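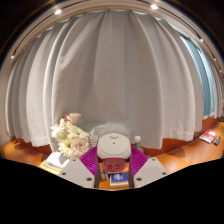 20 min read if you do the hemming along with me, 4 if you just skim

Curtains behind a workbench. Long ones, ceiling to bench and past it. I've put this page off since January and I keep getting the same questions so — all of it in one go, not in great order.

Mine are grey-beige, pleated at the top, and they drop behind the wood work surface. Window's on the right. When I'm sanding I pull them shut most of the way, when I'm cutting fabric or gluing I want every bit of daylight going. Everything below is from living with that, plus what Tsz-kin Kao taught me about hems, plus things I got wrong.

BEFORE YOU BUY ANYTHING

Measure from the underside of the track, not the ceiling. Do it in three places. Ceilings dip. Floors dip worse. Write down the shortest drop and work from that.

Decide where the bottom goes. Two choices with a bench. Either the curtain drops behind the bench all the way down, or it stops above the bench top. Behind looks better and keeps drafts down. Stopping above is easier to keep clean. I went behind. Would I again? Yes, but I'd pull the bench out farther. You need a hand's width between bench and fabric, minimum. Push the bench up tight and the fabric gets pinched, then you yank it, then a hook goes.

Width: twice the track length for decent pleats. One and a half if the fabric's heavy or you're broke. Less than that and it hangs like a bedsheet.

Wash a test square before you cut. Cut it, measure it, wash it hot, dry it, measure again. Cotton blends can lose a shocking amount. If it shrinks, wash the whole length first and THEN cut. I skipped this once. Once.

THE PLEATS

Pleat tape from the notions aisle is fine. I've used the Dendard one and a no-name one, couldn't tell them apart after a month. Sew it on with two rows of stitching, top and bottom, both rows in the same direction. Go up one side and back down the other and the tape twists and you get a ripple you'll see forever.

Don't cut the cords after you pull them. Wind them up, safety pin, tuck behind. You will want to let those pleats out for washing.

Even up the pleats while the curtain is lying on the floor. Much harder from a ladder, and your arms give out.

A new curtain won't fold nicely at first. Train it. Open it all the way, run your hands down each fold from the top, tie it loosely in three spots with strips of scrap cotton. Leave for a few days. Not string, string leaves dents. Take the ties off and it mostly remembers. Heavier cloth remembers better.

One flat stretch in the middle that won't pleat? Usually the hooks. Somebody skipped a slot. Count slots between hooks, move the odd one over. If the hooks are even then it's the crease from the fabric bolt, see below.

CREASES

Bolt creases are stubborn. Steam, hanging up, from the back. Hold the bottom of the fabric with your free hand and keep a little tension on. Top to bottom, slow. Let it cool before you touch it.

No steamer — spray bottle, plain water, fine mist, then leave it alone overnight with the window cracked. Gravity does a fair bit. Vinegar and water (one part to three) on a really set-in crease, but test it somewhere hidden, and open a window for the smell.

Do not iron it hanging with a regular iron on a board behind. I've seen this suggested. I scorched a panel.

HEMS

Where Tsz-kin comes in. She's done alterations for years and looked at my first hem and said nothing for a while, which was worse than if she'd said something.

Her rules, as I wrote them down:

Hang the curtain for a week before you hem it. Pin it up rough so you don't trip. Cloth drops. If you hem on day one you'll hem again on day eight.

Double fold, and make it deep. Four inches turned twice. A skimpy hem curls.

Press the fold before stitching. Press again after. Not sliding the iron, lifting it and setting it down.

Longer stitch than you think. Short stitches on a long straight hem pucker, and then the band along the bottom looks wrinkled no matter what you do. If you've already got a wrinkly band, check the thread tension before you blame the fabric. Sometimes you can just snip the stitching every foot or so, smooth it flat, and sew over the top. Not pretty from the back. Who looks at the back.

Weights in the corners. Drapery weights are cheap, big washers work also but put them in a little cloth pocket first or they rust through and mark the fabric. Ask how I know.

Leave the side seams open at the bottom until the hem's done. Then close them by hand.

SAWDUST, LINT, ALL THAT

A curtain in a workshop is a dust collector. No way around it. What helps:

Shake it. Every time you sweep, before you sweep. Grab the edge, three or four good snaps, wait a few minutes, then sweep. Doing it the other way round means sweeping twice.

Vacuum with the brush head, low suction, top down. Put a piece of old tights over the nozzle if it keeps swallowing the cloth. Do the pleats at the top too, dust sits in there like it's on a shelf.

Smoother weave holds less dust. Velvet in a shop, no. Linen look stuff with slubs, also kind of no.

Keep it away from anything hot or spinning. I should have put this first. Curtain well clear of the bench grinder, the soldering iron, the heat gun. If you've got sparks you don't want a curtain there at all, put up a blind or nothing. And oily rags don't go on the ledge behind it, they go in a metal can with a lid.

Washing — twice a year for mine. Hooks OUT. Every one. A single hook left in will find the one thing it can tear. Let the pleats out flat. Cool wash, half load. Hang it back up damp and it dries straight, put an old towel along the back of the bench for drips.

Numbered the hooks with a marker, so they go back in the same place. Saves so much fiddling.

GLUE AND FINISH ON THE FABRIC

Wood glue: leave it, let it dry hard, crack it off, then warm water and a soft brush. Rubbing it wet spreads it.

Water based varnish: soap and water immediately, like drop everything. Once it's dry you own it.

Wax: freezer bag of ice on it, scrape, then brown paper and a warm iron.

Pencil marks: white eraser. Works suprisingly well on most plain weaves.

Or do what I do now, clip the curtain back before finishing work. Two big clothespins, done.

LIGHT

Longer subject than I have time for. But quickly. My ceiling has spotlights on black track, and what I've learned is where they point matters more than how many there are.

Point the spots from the side of the bench where your hand isn't. Right handed, light from the left. Otherwise you cut in your own shadow.

A pale curtain is a giant reflector. Closed, it bounces light back at the bench and softens everything. Good for sewing. Bad for seeing scratches. For checking a sanded surface I open the curtain and get my eyes down low to the wood, daylight coming across it, spots off. Every swirl shows up. You'll hate it, then you'll fix it.

Don't aim a hot bulb at fabric. If yours are the old halogen type swap to LED before you hang cloth anywhere near. Turn them off and let them cool before moving the heads.

Wipe the spots too, when cool, dry cloth. Sawdust on a lamp dims it a lot and you don't notice as it happens slowly.

Color matching thread or stain: do it by the window, then look again under the spots at night. If it matches in both, fine. I once matched a whole repair at night and it was pink by breakfast.

THE WINDOW LEDGE

It fills up. Give it one job. Mine's for things drying, small ones only, and they come off by evening. Chak-lun Wei down the street keeps his clear with a strip of painter's tape along the front edge, anything over the tape goes in the bin. Harsh. His shop's a lot tidier than mine.

Check behind the curtain for damp in cold weather. Curtain shut against a cold window, water runs down the glass, sits on the ledge, wicks into the cloth. Pull it open for an hour each morning and wipe the ledge. If you've already got mildew specks, wash soon, dry in full sun if you can.

Don't stack boards against the window behind the curtain. They bow. You forget they're there.

TRACK TROUBLE

Sticky curtain track: wipe it with a dry cloth, then rub a candle stub or a bit of dry soap along it. Not oil. Oil grabs sawdust and turns to paste. Silicone spray is OK, onto a rag and then onto the track, never straight up, it'll mist all over your fabric and your bench and then finish won't stick to anything.

Gliders snap in the cold. Buy spares when you buy the track because they change the shape every couple of years. My Bruduretti ones were discontinued, I ended up filing down a packet of Mota ones to fit. Took a whole evening.

End stop keeps slipping? Wrap of thread seal tape round the screw.

If the curtain always drifts open at the window end, put the last hook in the fixed eye past the end stop and not in a glider. Took me far too long.

QUICK ONES

Pull from the leading edge, high up, clean hands. Or hang a draw rod (a dowel with a screw eye in the end) and never touch the cloth at all.

Pale fabric shows the handling spot within weeks. See above, dowel.

Put a scrap of the fabric in an envelope and tape it under the bench, for patches and for matching.

Photograph the label from the bolt.

A strip of felt along the back edge of the bench stops the fabric snagging on splinters. Or sand the edge, like a grown up.

Screws that roll off the back end up in the hem. Magnet on a stick.

That's what I've got time for. Someone asked about lining, I haven't lined mine so I don't know, try Tsz-kin, she does Curkiveo's alterations counter most mornings. Will add a bit on tiebacks when I get round to it.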